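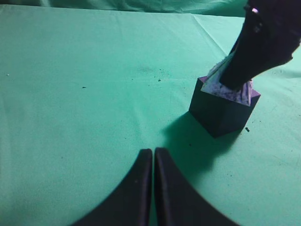 *Fig. 1. Wrist view, fingers nearly closed. Second black arm or gripper at the piece on top of the dark block.*

May 15, 2020. Cell 2, Barkmont trial

Stacking task, dark cube with marbled piece on top. Dalia and Kelechi split the shift. Before the cell, one person placed parts all day. Now that person resets the table, labels faults and signs off the log. Kelechi logged 26 resets and says the wrists are better but the waiting is worse. Proposed: swap reset and inspection duty every 46 minutes. Saulius to check this against the break schedule. 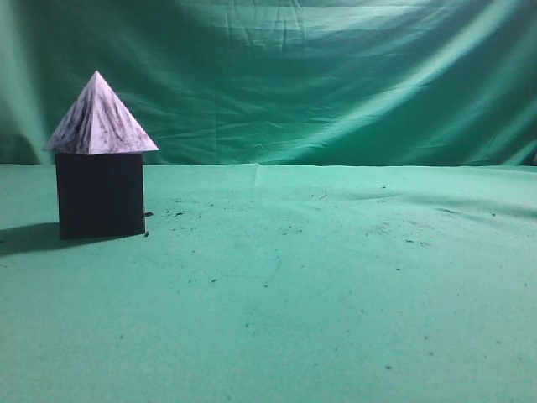
*Fig. 2. Side view, pyramid on cube, base overhanging left and right.*

Lint and crumbs on the green cloth. Cleaning is on no one's job sheet since the old bench role was dropped. Add it to reset duty.

Open: pay grade for fault labeling. Nii has asked for it in writing. Step 19 of the reset sheet still describes the hand process; Elīna to rewrite.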